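Vendine Arm Set-Up Guide
Section 2: Recording a task by remote control
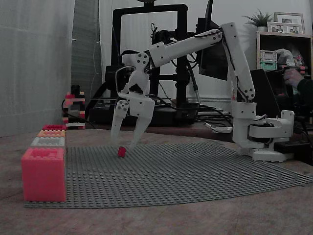

Keritz, 2021-06-16

Use this section once the arm has passed the joint check in Section 1. The practice task is to pick up one small cube from the studded baseplate and set it down at a second spot.

1. Lay the baseplate flat on the table in front of the arm's base. Leave clear space on all sides of the gripper.

2. Route the arm's cables away from the baseplate. Check that the forearm can swing fully without pulling on them.

3. Place the cube where the gripper can reach it pointing straight down.

4. Switch on the arm, then the hand controller. Wait for the ready tone.

5. Open the gripper and bring it down over the cube. Stop with the fingertips just above the studs.

CAUTION: Do not press the fingers into the baseplate. The wrist servo can overheat if it is held against a hard surface.

6. Press Record. Close the gripper, lift, move to the second spot, lower and open.

7. Press Stop. Return the arm to its rest position before moving the cube by hand.

8. Repeat steps 3 to 7, shifting the cube by a few studs each time. Record at least 75 runs before training.

NOTE: Delete any run in which the cube was dropped. Pauses of up to 2 seconds are fine.

NOTE: The Killow recorder holds 1,000 runs. Copy them to the computer before it fills up.

CAUTION: Keep hands out of the arm's reach while the controller is on.

If the arm lags behind the controller, go to Section 9.

Text: Firouzeh Amini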